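Print this entry | E-mail this entry

Getby Workshop Notebook
Bench 8, Household Chores Series
Friday, March 7, 2025
Entered by: Alun Foulkes
Read by: Hélder Neves

Purpose. To determine whether the arm may be left to sort desk supplies without a person at the bench. The February entries concluded that it may not. The present entry revisits the question with the Parry fingers fitted and the Firar grasp planner set to its slower profile.

Writing tools were chosen at the request of the Ukunmont office, where pens and markers are put away by hand at the end of each day. The task is representative of a large class of household chores: small, light articles of similar shape, lying against one another, to be placed where a person would expect to find them. An adult does this while talking on the telephone.

Conditions. Closing force was limited to 8 newtons for the whole session. The pause between approach and closing was set at 900 milliseconds. Overhead lighting was left as found. The planner log was started before the first command and is stored under run 452.

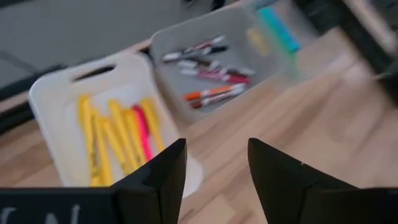
Wrist view over the table. Highlighters in the white tray, markers in the grey bin.

Remarks. The two containers present different problems. In the tray the highlighters lie more or less side by side, and the planner has a clear long axis to work with. The difficulty there is clearance, as the fingers need room on both sides of a barrel and a close neighbor takes it away. In the bin the markers lie across one another, and the planner must first decide which one is on top. It was slow to do so and twice proposed a grasp spanning two barrels. Both proposals were refused at the console.

Color is a lesser matter. The single pink highlighter among the yellow ones was labeled correctly on every pass. The dark red, maroon and brown markers were not reliably told apart, and Mr. Neves is of the opinion that the labels should be merged until the wrist camera is refocused. I concur for the bin only.

Assessment. The arm can perform parts of this chore under supervision. It cannot yet be assigned the chore. A log limit of 1,000 planner calls was reached before the bin was finished, and the session was closed at that point. The remainder was put away by hand.

Outstanding:
- Refocus wrist camera; edges are soft in the stored views.
- Raise log limit before the next session.
- Obtain narrower fingertips from Parry, or confirm that none are offered.
- H.N. to repeat the bin with the markers spread out.

Recent entries
Folding dish towels, second attempt
Cutlery drawer: spoons only
Firar planner, notes on the slower profile
Sorting hex keys at the Ukunmont bench
Parry fingers, fitting and alignment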